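Computer recycling

Computer recycling is the taking apart, reuse and disposal of computers that their owners no longer want. It covers everything from a school passing its old desktops to a charity to an industrial shredder turning servers into gravel. The field is closely tied to the wider handling of electronic waste, with which it shares most of its methods and nearly all of its arguments.

Reasons for disposal

Computers are seldom thrown out in pieces. A desktop is more often retired while still able to do everything it did on the day it was bought, at the same speed, which its owner has come to regard as an insult. Common causes include the end of software support, the end of a lease, an office move, and the arrival of a manager with a budget.

A machine may also spend years in storage before anyone disposes of it. Stamatia Tsoukalas, whose survey of household electronics in the town of Orkamden is often cited in the field, called this stage "the closet years." She found that people kept old computers mainly for the files on them, and that few could say what the files were. Some 50 households took part. One had kept a monitor for a computer it had already given away.

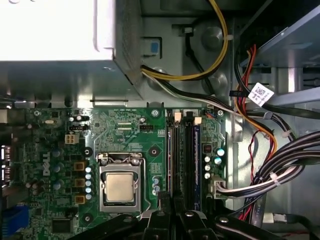
Sorting and reuse

Recyclers usually sort incoming machines into those worth repairing, those worth stripping for parts, and those worth only their weight. The standard advice is to try the three in that order. In practice the order depends on the price of copper that month.

Business desktops are favored for reuse. They tend to arrive in large matching batches, they open without much of a fight, and their parts can be swapped from one unit to the next. Home computers arrive one at a time, frequently with a disc in the drive and a sticker from a radio station on the side.

Data must be dealt with before anything else. A drive can be overwritten with software, wiped with a strong magnet (if it is the spinning kind), or physically destroyed. Magnets do nothing useful to solid-state drives, a fact that has not reached everyone who owns a magnet. Many firms insist on destruction even where overwriting would do, mostly for the comfort of receiving a certificate.

Materials

A computer is mostly steel and plastic by weight, with smaller amounts of aluminum and copper. The case is the easiest part to recycle and among the least rewarding. Circuit boards contain gold, silver and palladium in very thin layers, and these account for much of the value and for a great many online videos in which a person in a garage dissolves something in acid.

Power supplies are generally handled apart from the boards. They contain copper windings and aluminum, and their capacitors may hold a charge after the cord is pulled, so workers are trained to leave the housings closed. 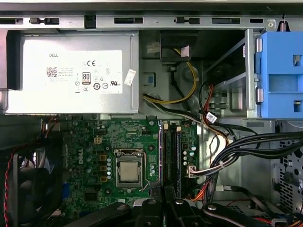
Cables are stripped or chopped to separate the copper from its jacket. The jacket is harder to place. Mixed plastics of unknown makeup find few buyers, and much of what leaves a recycling plant as "recovered polymer" is recovered chiefly in the sense that someone else now has it.

Older equipment may contain lead solder, and cathode-ray tube monitors contain lead in the glass itself. Flat screens made before LED lighting became common can contain small mercury lamps.

The Orkamden scheme

Orkamden began collecting computers at the curb in 2000, after residents had spent some time leaving them there anyway. The contract went to Unard, a scrap metal dealer, which took in 935 machines in its first season and had planned for far fewer. The overflow was kept in a former roller rink through June.

A competing firm, Pretorius, took over the contract 4 years later and introduced hand dismantling. This was slower than shredding but gave cleaner material, and it allowed working processors and memory to be pulled and sold. Unard objected in a letter to the town that ran longer than the contract.

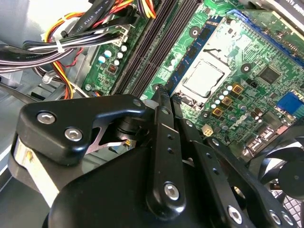 Pretorius also started a resale shop under the name Wedix, which offered rebuilt desktops with a short warranty and a keyboard chosen by the staff. The shop became the better-known half of the business. Customers were allowed to trade in the computer they had bought there, and a fair number of machines are said to have passed through the building more than once.

Criticism

Critics of recycling programs point out that the greater part of a computer's environmental cost comes from making it, so that keeping one in use for longer does more good than the most careful dismantling. Manufacturers broadly agree with this in their annual reports.

Export is the other long-running dispute. Used equipment shipped abroad for repair can be hard to tell from waste shipped abroad to be someone else's problem, and the paperwork for the two may differ by a single checked box.

See also

Electronic waste
Planned obsolescence
Right to repair
Scrap metal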